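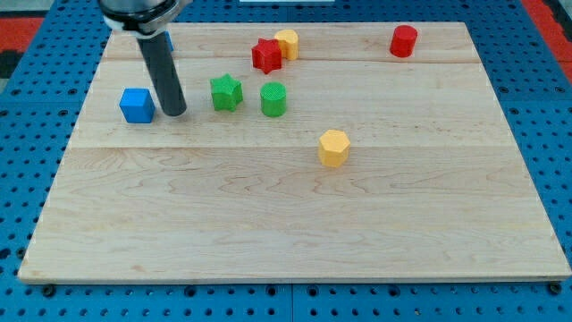 Slide 2: the shapes on the maple board

Right, leave this one up for a bit while people find a seat. Say hello, thank Marisol for the room and the biscuits.

So this is my favourite bit of the whole talk, the shapes! I want everyone to look at the green star and the green cylinder and tell me which they'd pick up first. (Wait. Let them shout.) When I tried this at Museo in November nearly the whole room went for the star, and Hollis, bless him, wanted the blue cube and wouldn't be moved.

Then point to the red star and the yellowy-orange cylinder at the back. They look as if they're touching, don't they? From where you're sitting you can't tell, and I love that, it's exactly what happens when you set a table of toys out for a small child and they see one odd lump instead of two things. Move yourself round to the side and it all changes. Get somebody up to try it with the mugs if there's time.

Mention the texture as well - the green cylinder has a fine criss-cross pattern on top, lovely for little fingers. And the board! Glued planks, you can just see the seams, and such a pretty swirl in the grain. I could go on about maple all day, so DON'T, Tove, you've got the sorting games to get through.

Next slide: sorting by colour, then by shape. Hand round the Gumow sheets now.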